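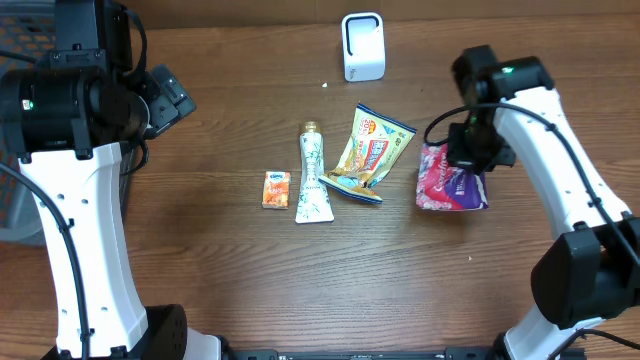
Section 4. Setting out the table and running your first pick

Home | Guides | Rirkik two-arm bench kit | Spares | Ask us

By now you should have both arms bolted down, both cables clipped along the white links and the power supply tucked somewhere it won't be kicked. If you have skipped ahead (we do understand, it is the interesting bit), please go back and finish Section 3 first, as the steps below assume that the arms have been homed and that the Rirkik software can see them both.

This section takes you from a bare table to a first successful pick with the right arm. Allow yourself 30 minutes, and a cup of tea if you like, though please keep the tea on another table.

4.1 Before you start

1. Wipe the tabletop with a dry cloth. A crumb or a bit of fluff won't hurt the arms, but the table check in 4.3 sometimes takes a pale speck on a dark table for something it ought to think about, and that can be a puzzling five minutes.

2. Switch on at the wall, then at the supply. Wait for the small green light on each gripper assembly. Both must be glowing steadily before you carry on. If one stays dark, turn everything off again and reseat the cable at the wrist, which is nearly always the cause.

3. Look along each cable from gripper to base. There should be an easy loop of slack near the wrist and no slack to speak of lower down. A loop that is too tight will tug at the wrist when the arm reaches right across, and one that is too generous will wander into the work.

CAUTION: Keep hands, sleeves, lanyards and long hair away from the table whenever the green lights are on. The arms move without a warning sound. Know where your stop button is before you press anything else.

4.2 Choosing your objects

You do not need to buy anything special. We have always found that the contents of a kitchen drawer or a corner shop bag make a far better first test than a set of matching blocks, and they are a good deal more fun to watch. A small carton, a squeeze tube, a couple of crinkly snack bags and one rigid boxy thing will give you a nice spread of shapes, and five objects is plenty for a first go.

4. Pick at least one soft item and one stiff one. Soft packets change shape as the fingers close, and you will learn more about your grip settings from one crisp packet than from a whole afternoon of cartons.

5. Check that nothing is heavier than the limit printed on the card in your kit box. Full tubes are often heavier than they look, so do pop yours on the kitchen scales.

6. Leave out anything made of glass, anything with a loose lid, and anything you would be sorry to see squashed.

Note: Shiny wrappers are perfectly all right to use, but they catch the light. If you have a lamp directly overhead, move it to one side or bounce it off a wall.

4.3 Laying them out

7. Set the objects down in the open part of the table between the two grippers. A loose row across the middle suits most people. Try to leave a good finger's width between neighbours, and more than that around the soft packets, which spread when they are pressed.

8. Put your rigid object further back, well behind the others. It then gives you something to reach for later, when you come to the long-reach exercise in Section 5.

9. Keep the near part of the table clear, in front of the mounting rail. The arms fold back through this area when they return home, and anything left there is likely to be nudged on to the floor.

10. In the software, choose Table, then Check Layout. Each object should be given an outline on your screen. If two have been lumped together as one, simply slide them apart and check again. There is no need to restart.

4.4 The first pick

We suggest beginning with the right arm and a soft packet. It feels like the wrong way round, starting with the harder one, but a packet forgives a clumsy approach and a stiff box does not.

11. Set Speed to Gentle and Grip to 9. The grip scale runs up to 100, and new owners are often surprised at how little of it they use.

12. Park the left arm by choosing Left, then Hold High. It will lift its gripper clear of the table and stay there, leaving the right arm room to work.

13. Click on the packet in the screen view and choose Approach. The right gripper will come down over it and stop with its fingers lowered on to the wrapper. It will not close yet. Use this pause to look at the fingers from the side - they should be resting on the packet, with no hard push into the tabletop.

14. If they are pressing too hard, choose Raise and nudge the height up one notch at a time. If they are hovering, do the opposite.

15. Choose Close, wait for the tone, and then choose Lift. The packet may sag or tilt as it comes up. That is quite normal, and you can leave it be so long as it doesn't slip.

16. Choose Return. The arm will put the packet back where it found it, or very nearly.

CAUTION: If the packet slips, let it fall. Please do not reach in to catch it.

4.5 If it doesn't go well

The fingers close on nothing: the height is set too high, or the packet has shifted since you last ran Check Layout. Run it again.

The packet bursts: lower the grip by two or three and choose a less tightly filled bag. Sweep up before carrying on.

The arm stops halfway: look at the cable first. Our test bench at Mestthorpe has now logged 2,220 picks, and a snagged cable accounts for most of the stops in the book.

The whole arm shudders: the base bolts need another quarter turn. Power down, then see Section 2. If it goes on after that, ring us and we will talk you through it - the Gurusgate workshop line is open from nine in the morning and we are always pleased to hear how people are getting on.

When you have managed a few clean lifts in a row, swap over and repeat steps 11 to 16 with the left arm, parking the right one first. Owners with the Kokkinos soft fingertips fitted should halve the grip figure given in step 11 and read the leaflet that came with them before going any higher.

Next: Section 5, Long reach and passing between arms

14 comments | 6 shares

Gurusgate Bench Robotics, Mestthorpe | Contact us | Returns | Back to top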